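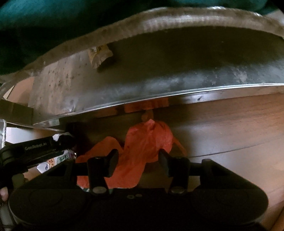 Kiltstead 公寓住戶零食箱及公共起居室例會紀錄

時間：七月，星期六下午
地點：一樓公共起居室
主持：江凱文（Kai-wen Chiang）
紀錄：吳天佑（Tin-yau Wu）
出席：各層住戶共17人，另有幾位小朋友隨家長旁聽，中途去了院子玩
請假：四樓梁太太（回鄉探親，託人帶話，見第四項）

一、開場及上次紀錄

凱文先謝謝大家在這麼熱的天氣還願意下樓來。起居室的冷氣上星期才修好，所以他特地提早把窗關上，讓房間先涼下來，可惜後來進進出出的人多，涼氣跑掉不少，大家還是一邊搧扇子一邊開會。三樓的阿詩帶了一大壺冬瓜茶，二樓的老周切了西瓜，會議因此晚了一點開始，紀錄人認為晚得很值得。

上次會議紀錄已在樓梯口的布告板貼了一段時間。住二樓的許小姐指出，紀錄裏把她的建議寫成「零食箱應該搬到窗邊」，她當時說的是「零食箱應該搬離窗邊」，意思剛好相反。紀錄人翻了自己的筆記，字跡確實潦草，分不出是哪一個字，謹此更正並向許小姐致歉。許小姐說沒關係，反正箱子到現在也沒有搬。除此之外沒有其他修正，上次紀錄通過。

二、零食箱近況

凱文報告零食箱這段日子的情況。箱子從春天開始放在起居室，規矩很簡單，誰家有多的獨立小包裝點心就放進去，誰想吃就拿，拿的時候順手把蓋好，過一陣子記得補一點回來。他說剛開始的時候心裏很沒底，擔心放了幾天就沒人理，沒想到大家這麼捧場，連平常不太碰面的頂樓兩家也常常添東西，有時候早上下樓倒垃圾，就看見箱子裏多了幾樣沒見過的，心情都好起來。

上星期他和天佑把箱子整個倒出來點過一次，連同旁邊紙袋裏還沒放進去的，共有41包。其中有5包已經過了期限，當場取出。這些過期的都壓在最底下，看樣子是春天那一批。天佑補充，清點花的時間比想像中長，主要是兩個人每看到一種小時候吃過的就要停下來講半天，凱文講到他外婆家巷口的雜貨店，天佑講到中學小賣部排隊，講完一看，窗外天都黑了。

三樓阿詩問，箱子裏的東西吃得快不快。凱文說鹹的、辣的走得最快，甜的慢一些，果凍最慢。住一樓的邱伯伯說果凍是他放的，他不知道大家不愛吃，以後可以改放花生。好幾位住戶趕緊說愛吃愛吃，只是天氣熱，放在室溫不好入口，可以先冰一冰。邱伯伯聽了很高興，決定果凍繼續放，另外也放花生。

關於花生，二樓的許小姐提醒，五樓小安對花生過敏，雖然他自己很懂得看包裝，但小朋友之間會互相分著吃，還是小心為好。大家一致同意，含花生和堅果的另外放一個有蓋的盒子，盒上貼紅色膠帶，放到書架高一層的格子裏。小安媽媽謝謝大家想得周到，她說以前住的地方沒有人會替別人家的孩子想這些。盒子由邱伯伯提供，他家裏有一個裝過月餅的鐵盒，很結實。

三、包裝紙與收拾

這一項討論得最久，紀錄人盡量把各位的意見都寫進來，次序可能略有顛倒。

事情由老周提起。他說零食吃得開心，可是包裝紙收得不夠乾淨，尤其是小包裝撕開時掉下來的那一小條封口，又輕又滑，風一吹就跑到沙發底下，掃把掃不出來，要趴在地上用手撿。他上個月趴過一次，起來的時候腰閃了，貼了好幾天膏藥。大家聽了都覺得很過意不去，凱文說下次請老周務必叫年輕人來趴。

阿詩建議撕的時候不要整條撕斷，留一點連著，吃完把空袋折起來打個結，體積小，也不會飛。她當場示範了一遍，折出來像一個小領結，旁聽的小朋友馬上搶著學，後來桌上就多了一排小領結。老周說這個好，看得見，也撿得起來。

有人問塑膠包裝能不能回收。許小姐在回收站幫過忙，她說這種薄薄的、裏面一層亮面的小袋子，我們這一區目前還是當一般垃圾處理，混進回收桶反而會給分揀的人添麻煩。透明的盒子和蓋子洗乾淨之後可以回收。大家決定在零食箱旁邊放一個專收小包裝的桶，桶要有蓋，最好是用腳踩的。頂樓的馮先生家裏有一個新的沒有用過，買的時候買小了一號，太太一直嫌佔地方，這回總算派上用場，他下星期拿下來。

關於桌面，凱文提到木紋桌面上常有黏黏的指印，特別是小朋友吃完之後。他不想為這個立規矩，只想請各位家長順手拿抹布擦一下，抹布掛在水槽旁邊，擦完洗一洗再掛回去。住三樓的阿平問，可不可以乾脆鋪一塊塑膠桌布，擦起來方便。這個提議引起不少討論，贊成的覺得省事，反對的覺得好好的木紋蓋起來可惜，邱伯伯說塑膠桌布夏天貼著手臂，很不舒服。舉手看了一下，不鋪的人比較多，暫時維持原樣。阿平很有風度，說那他就多擦幾次。

四、標示和分類

梁太太雖然不在，託樓下鄰居帶了一張紙條來，凱文在會上念了出來。梁太太寫道，她年紀大了，眼睛看小字吃力，有時候站在箱子前面分不清哪個辣哪個不辣，上次拿了一包以為是甜的，結果辣得喝了一下午的水。她不怪任何人，只是想請問能不能把辣的分開放，或者貼個大一點的記號。
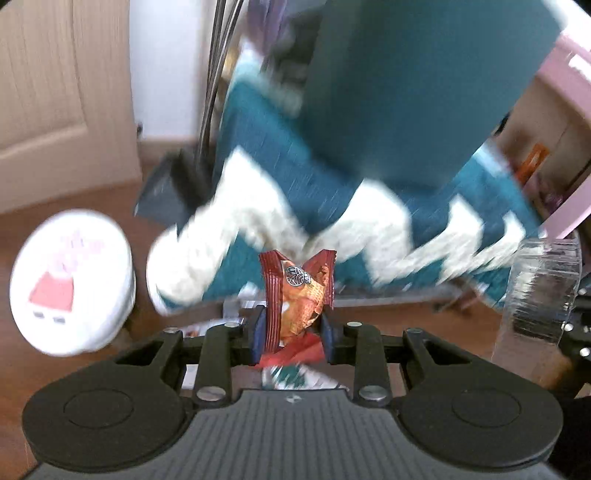 分類的事，大家聽完紙條都很贊成，問題在於用什麼辦法分。許小姐主張按口味分格，鹹、甜、辣各佔一邊；馮先生覺得格子分得再細，幾天之後一定又混成一堆，他家襪子抽屜就是現成的例子。阿詩覺得按包裝顏色認最省事，她挑出來說的就是那種橙色配暗紅、亮面的小包，一邊封口壓出細直紋，另一邊折起、帶鋸齒邊，正面一個黑白的圓形標誌，裏頭有波浪一樣的線條，旁邊的字小得很，下半截印了金黃色的食物圖樣。她說這種包裝站遠一點也認得出來，難處是光看顏色和圖，還是猜不出味道，梁太太碰到的正是這個情況，所以終究要有人替大家把字看清楚。凱文同意，並請眼力好的幾位輪流幫忙，放進箱子之前先看一眼包裝背面，辣的就在袋角貼一個綠色圓點，甜的貼黃色，鹹的不貼。圓點貼紙由天佑去買，要買大顆的。

老周問，那又甜又辣的怎麼辦。討論後決定兩種顏色都貼。

小朋友旁聽到這裏，自告奮勇要負責貼圓點。大家很歡迎，只是約定要有一位大人在旁邊看字。小安想知道可不可以順便在圓點上畫笑臉，凱文說可以，畫得下就畫。

另外關於有效期限，天佑提出以後放東西的人，請把期限近的往上擺，遠的往下擺，這次底下壓著的過期品就是這樣來的。邱伯伯問日期印得不清楚的怎麼處理，有些小包印在封口的皺褶裏，撕開就看不見了。許小姐說，看不清楚的寧可不放，自己早點吃掉。這一點沒有人反對，邱伯伯說那他回去就吃。

順帶一提，有家長問起起居室那個面上印了粉紅小豬的白色家什，圖案褪得有點淡了，要不要換新的。在場的小朋友一聽，齊聲說不要換，場面一度很激動。凱文請大家放心，沒有人要把小豬丟掉。阿詩說可以找人重新描一描，但小朋友們認為描了就不像了，於是照舊。

五、採購與開支

起居室的公用小錢筒目前還夠用。凱文說明，這幾個月的開支主要是抹布、洗碗精和冷氣的一個小零件，收據都夾在布告板後面的信封裏，任何人都可以自己翻。這次除了圓點貼紙之外，還想添一捲膠帶和一個新的透明收納盒，舊盒的蓋子不太緊，梅雨那陣子有幾包餅乾軟掉了。

盒子的事阿平很有研究，他把家裏附近幾家店都看過了。Clotska 的收納盒蓋子扣得緊，四邊有扣，就是貴一些；巷口余記（Yu）的便宜，老闆也肯讓人先拿回來試，只是蓋子薄，摔一次大概就要裂。他自己傾向先拿余記的回來試放一陣子，真的不行再換。大家討論了透明好還是不透明好，意見相當一致，都說要透明，看得見裏面有什麼，才知道該補什麼，而且邱伯伯說光是路過看一眼就覺得高興。

馮先生提醒買之前先量一下架子的深度，他說自己就是吃了這個虧，才會有那個小一號的踩桶。阿平答應先量。

有住戶建議每家每月固定出一點錢，統一採買零食，省得大家各自跑。凱文請大家想一想再表達意見。許小姐不太贊成，她覺得各家放各家的才有意思，統一買的話，就很難再吃到阿詩老家寄來的芝麻片了。阿詩說芝麻片她本來就會放，跟統一不統一沒有關係。老周則擔心固定出錢之後，有人沒空吃也要付，心裏會有疙瘩。最後決定不固定收，照原來的方式各憑心意。提議的住戶也說這樣很好，她只是擔心有人不好意思只拿不放。凱文趁這個機會再講一次，手頭緊或者最近忙的，儘管拿，以後有多的再放就是了，沒有人會記帳。

六、與 Unstead 的交換

隔壁街的 Unstead 公寓聽說我們有零食箱，也想弄一個，託人來問經驗，並且邀請我們辦一次交換，各自帶一袋點心過去，再帶一袋不一樣的回來。大家對這件事興致很高，討論時聲音有點大，把在院子裏玩的小朋友都引回來了。

天佑去 Unstead 看過他們的場地，是一樓的腳踏車間隔出來的一角，地方不算大，但是通風。他們住戶比我們多，有超過50戶，所以對方很客氣地說，不必每家都準備，有興趣的參加就好。阿詩問對方有沒有過敏的住戶，天佑說當時沒有想到要問，他會再問清楚。許小姐請他順便把我們分開放堅果的做法告訴他們。

至於帶什麼去，大家你一句我一句，提了米餅、海苔、辣條、牛乳糖、話梅，還有邱伯伯的果凍。凱文建議以獨立小包裝為主，散裝的在路上容易受潮，到了也不好分。老周說他想帶自己炒的瓜子，裝在小紙袋裏，每袋封好，算不算獨立包裝。討論後認為算，條件是紙袋上要寫「老周瓜子」和炒的日期。老周說他字醜，請他孫女寫。

打包的工作由阿平、阿詩和馮先生負責，交換前一晚在起居室集合，願意幫忙的都歡迎。阿平提醒，脆的東西要放最上面，上回社區野餐，他把一袋蝦餅壓在汽水底下，到場打開只剩粉末，最後是大家用湯匙分著吃完的。阿詩說其實拌在飯裏很香，她家後來還特意壓碎過一次。

交換的日子等對方回覆再定，定了貼在布告板上。

七、起居室使用及其他

（一）沙發。靠牆那張沙發的一隻腳有點搖，坐的時候請慢一點。馮先生看過了，說是螺絲鬆，他下來送踩桶的時候一併鎖緊。

（二）書架。兒童書那一格書太滿，拿一本會掉三本。許小姐請大家把已經不看的帶回去，或者放到門口的紙箱裏，月底送去圖書角。小安說他那本恐龍的不要送，他還在看。

（三）聲音。頂樓住戶反映，晚上在起居室看球的時候歡呼聲傳得很遠。老周坦白有一部分是他，以後進球時會盡量壓低聲音，不過如果是最後一分鐘進的，他不敢保證。頂樓的馮先生說那種的他自己也會叫，算了。

（四）植物。窗台的薄荷長得很好，要用的請從上面剪，不要連根拔。紫蘇不知道是誰種的，想請種的人來認一下，阿詩很想跟他要一點種子。散會前還是沒有人承認。

（五）遺留物。一把藍色摺傘、一隻兒童襪子、一個沒有蓋的保溫杯，都放在布告板下面的籃子裏，請失主自取。

八、待辦事項

凱文：把零食箱的新做法寫成一張大字的告示，字要大到梁太太站著就能看清楚，並打電話告訴她今天的結果。
天佑：買大顆圓點貼紙和膠帶；向 Unstead 詢問過敏情況和交換日期；紀錄寫得工整一點。
阿平：量架子，到余記拿收納盒回來試。
邱伯伯：提供放堅果用的鐵盒，貼紅色膠帶。
馮先生：帶踩桶下來，鎖沙發螺絲。
許小姐：整理兒童書那一格，並寫一張小包裝不要丟回收桶的提示。
阿詩：教還沒學會的人折小領結。
老周：炒瓜子，不要彎腰。

臨時發言：散會前，一樓新搬來的住戶站起來自我介紹，她說搬來那天很累，行李還堆在走廊，有人塞給她一小包餅乾，叫她先吃了再搬，她一直不知道是誰給的，想當面道謝。大家互相看了一圈，最後是老周的孫女從門後探出頭，說是她。

會後眾人把剩下的西瓜分完，桌子由阿平擦過，冷氣和電扇已關。下次開會的時間等梁太太回來再約，好讓她也能來。

紀錄人 吳天佑
如有寫錯或漏寫，請直接在布告板的紙上用鉛筆改，或者敲二樓靠樓梯那一戶的門，晚飯後都在。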